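The Great Grumandale Shed Job

Nov 23, 2023

I should say at the outset that I have never been the victim of anything exciting. I once had a bicycle pump stolen. I reported it, was given a reference number longer than the pump, and heard no more. So you will understand that when the allotments behind my road had their own crime wave this year, I followed it with the sort of attention other people give to box sets.

It started in June. Someone got into the sheds at Grumandale Lane overnight and went down the row taking tools. They didn't take all the tools. They took the good ones, which caused nearly as much offence as the theft did, as several plot holders came down next morning to find their sheds open and everything still inside. One man was seen moving his strimmer to a more prominent position.

The police came, in the form of one officer on foot, who looked at the padlocks and said they were not very good padlocks. This was fair. Mine cost less than a sandwich and could be opened by leaning. We were advised to mark our belongings, and for a fortnight you couldn't borrow a trowel without getting a postcode on your palm.

Then it went quiet, and we all assumed that was that. I had filed it mentally alongside the bicycle pump.

What broke the case, if you can call it a case, was a rotavator. It was an elderly Helau, orange once, with a handle that had been mended with part of a crutch. It turned up for sale online, from a seller in Cemley, for £400. Anyone who had ever used it knew two things straight away. The first was whose it was. The second was that it wasn't worth £400, or indeed £40, and had not been since the clutch went.

The listing said 'light use'. I have seen that machine pulled out of a ditch by a van.

So the owner rang the police, who said, quite properly, not to approach the seller. He then told everybody at the allotments not to approach the seller, with the result that by teatime the listing had been viewed 968 times and had a queue of messages asking whether the crutch was original.

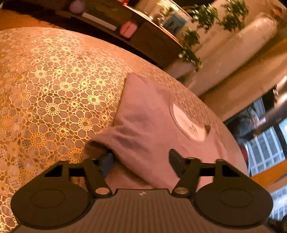

Pink cloth, gold lace tablecloth.

To their credit, the police did turn up. They went to a lock-up on the Aguirre estate, the little run of garages behind the tile warehouse, and arrested two people. I wasn't there, though I have since met at least a dozen people who say they were, and it's a narrow lane. The local paper gave it four paragraphs and called it a 'haul', a word I don't think had been applied to garden forks before. There was a picture of the forks laid out on a tarpaulin, tines all facing the same way, as if they'd been brought in for questioning.

What I hadn't thought about was the bit afterwards, because on television the credits roll once somebody has a hand on their head and is being steered into a car. In life there is a form. Then there is a viewing, held in a police store that smells of old carpet, where you walk along a trestle and try to prove that a spade is yours. I found this harder than I expected. I have owned my spade for years and would have said I'd know it anywhere. I would not. I stood in front of two of them, more or less identical, feeling like a man at the wrong wedding.

The officer asked whether it had any distinguishing features. I said it was muddy. She wrote that down, which was kind of her.

In the end I picked the one on the left. If you've got the one on the right and it seems a bit stiff in the neck, come and find me and we'll say no more about it.

Both of the accused have now been up before the magistrates. One pleaded guilty and got a community order, with unpaid work to be done outdoors. There's a good deal of muttering on the plots about this, mostly from people who have noticed how badly the bottom path needs clearing and wonder if there's any say in where he gets sent. The other says he bought the lot in good faith from a bloke in a car park, and that's down to be heard in the new year. I shall try to get along to the public gallery if the buses allow.

The rotavator is back, by the way. It's still technically evidence, so it has a yellow tag on it and mustn't be used, repaired or altered in any way. Its owner says that's how he's been treating it since the clutch went.

I've bought a new padlock. It came with a leaflet and three keys, and I have locked two of them in the shed.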